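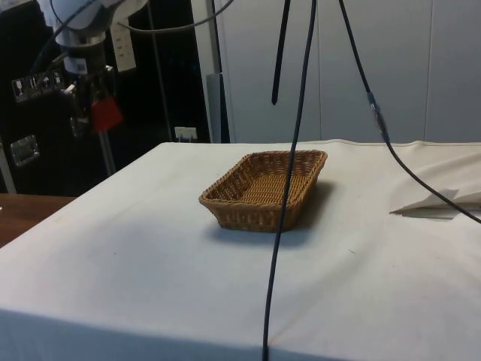 Ask them what happens when the basket moves, someone wrote under my note on the shared page before we left, and if they say it's trivial ask them to move it. Fair enough. I did ask. Answer further down, such as it is.

Notebook, September. Open day at Nimora, Nyanda site. Two of us went, got there 10:15, left after lunch. Purpose: see whether Zullow (their pick-and-place controller) is worth a trial on our Plukden line, where we move small parts into shallow trays and lose far too much time on re-teaching.

What was on show: one arm, two-finger gripper, red block, wicker basket, white cloth over the table. Block goes in basket. There was a talk first, with slides, and I wrote down less than I should have because most of it was market stuff. The only slide I copied out in full was the results one:

166 attempts
152 in the basket
6 dropped in transit
the rest "other"

I make the rest 8. Nobody at the front volunteered what "other" covers. When asked, the presenter said stopped by the operator, mostly. Mostly is doing a lot there. If the operator stopped a run because it was about to hit something, I'd want it counted as a failure, and counted separately from a drop, because a drop costs us a part and a collision costs us a gripper. Wrote it in the margin and asked for the log. They said they'd see what they could send.

152 out of 166 is a bit under 92 percent. Our present setup is dumb as a brick and does better than that on a good shift, with the parts in a fixed nest. So the number only means something if the conditions were harder than ours, and I couldn't get a straight answer on how hard they were. Start position of the block "varied." By how much? Within reach.

Watching the runs

We stood at the table for most of an hour. Impressions, in the order I scribbled them:

Approach is smooth. No hunting over the block, no second grab on the runs I watched closely. The grip looked firm.

Travel is slow. I didn't time it properly (left the stopwatch in the car), so no figure, but my colleague muttered that you could do it by hand and finish your coffee. For a demo with people leaning in that's sensible. For us it would need to be a lot quicker, and they would not say what happens to the drop rate when you turn the speed up.

Carry height isn't the same from run to run. Sometimes the block goes across high, sometimes it skims. I asked if that was on purpose and was told the path is generated fresh each time. Fine, but then somebody has to convince me that the low version clears the rim with a taller part in the fingers. With a rim that low you can get away with plenty. Our trays have dividers.

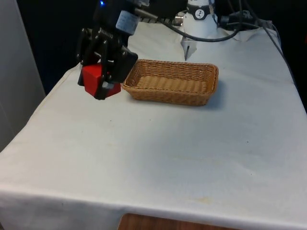 Questions I asked, and what I got

Moving the basket. They were willing, which I'll give them credit for. The presenter slid it along by a hand's width, ran it again, and the block went in. I asked for a quarter turn and was told that was next on the program, then the program moved on to lunch. So: shift yes, rotation unknown.

Different container. Not that day. They have "other bins in the back." I asked whether a smooth plastic tray would give the camera more trouble, or less, than a woven basket with all that texture to look at. Got a long reply about training data and no yes or no at the end of it.

Different part. Bright red on off-white is as kind a contrast as you could choose. Ours are dull gray, some oily, on a gray tray. I said so. They agreed it would need "a tuning period." Length of tuning period not stated. Who pays for tuning period, also not stated.

Recovery after a drop. One of the better answers. It opens, backs off, looks again, and tries once more; after 2 tries it stops and calls for a person. I like that it gives up. I'd like it more if I had seen it, but every run I watched went in, and they were not keen to make it fail for us. I offered to nudge the block during the approach and was politely steered toward the coffee.

Lighting. Overheads only, as far as I could tell, and they say it copes with daylight. Our bench by the loading door gets low sun from four o'clock on. No test possible there, so no credit given either way.
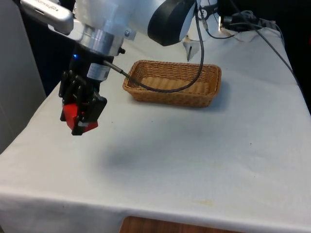

Cabling is where I'd start if we brought one of these in, well before anyone argues about software. On our line a cable snag has stopped the old arm more often than any misread part, and the fix was always a dull afternoon with ties and a longer sleeve. Theirs isn't dressed for production. There's a thin black cable off the side of the gripper that droops right across the top of the basket on its way back up, and you could easily lay that loop over a part or hook it on a divider. When I pointed at it the answer was that the open day unit is a development one. Probably true. But then the 166 attempts were presumably run on a development unit as well, and I'd like to know whether any of the "other" were the cable.

My colleague is warmer on it than I am and wants it noted that the regrasp logic alone might save us time on the mixed totes. Noted. I think the mixed totes are exactly where it would struggle, with parts touching each other, and a single block on a bare cloth tells us nothing about that. We argued it most of the way back and didn't settle it.

To do

Send Nimora a box of our parts, the oily ones included, and a tray with dividers. Ask for their runs on video, uncut, with the failures left in.

Chase the log for the 166. If it hasn't turned up by the end of the month, stop quoting the 92 percent to anyone upstairs.

Ask for the drop rate at double speed, in writing.

Get the rotation test done, by them or by us. Quarter turn, and then some awkward angle in between.

Check our own stoppage sheet for the last quarter so we have something decent to compare against. I said "better on a good shift" above and I ought to be held to the same standard.

No purchase request until the parts have been run. Trial loan maybe, if they cover the freight. Badge and slide handout are in the blue folder, second shelf.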